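Forum > House and Garden > Cleaning > Hard water marks on worktops
Search this forum Go
Print this page | E-mail this page

mossbank67
We had a white gloss worktop fitted in December and there is chalky scale round the tap already. The fitter left a bottle of Wirnero and said to use it weekly. It smears. What do others use?

tilehead
White vinegar and water, half and half. Leave it seven minutes, rinse, then dry with an old towel. Costs pennies.

Parkin_28
Check what the top is made of before you put vinegar on it. It dulled the stone one at my mum's and the repair was 700 pounds. I would stick with Gilorex.

tilehead
She said gloss white, not stone.

Parkin_28
Plenty of stone is gloss white.

mossbank67
Paperwork says Hallex composite, no mention of acids either way. I have e-mailed the shop.

greyowl
Smearing is usually too much product. One squirt on a damp cloth – not on the worktop – and buff it dry. I keep an empty pump bottle for mixing it weaker.
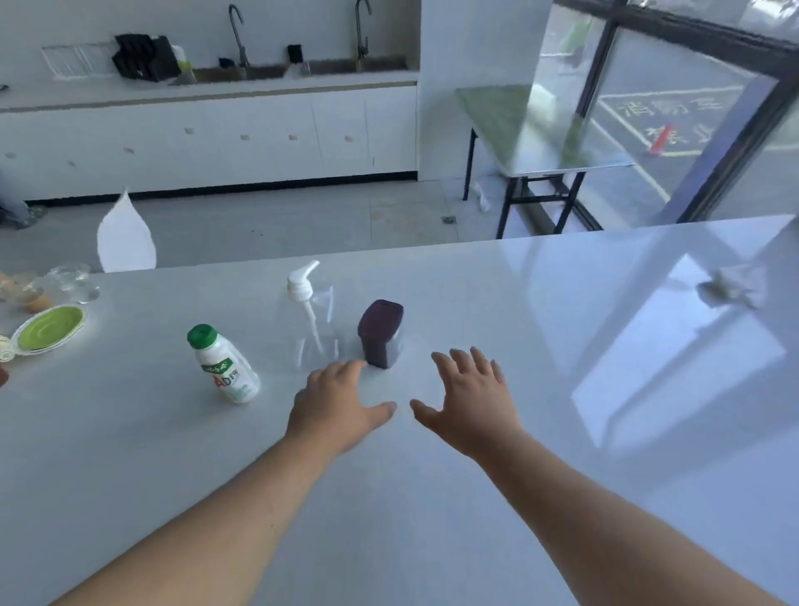

Bottles on the white counter, pump one with the clear body

tilehead
Weaker just means doing it twice.

greyowl
Not in my kitchen. Ours is very hard water and once a week is enough.

mossbank67
Shop says no vinegar, mild soap only. Will try the damp cloth first.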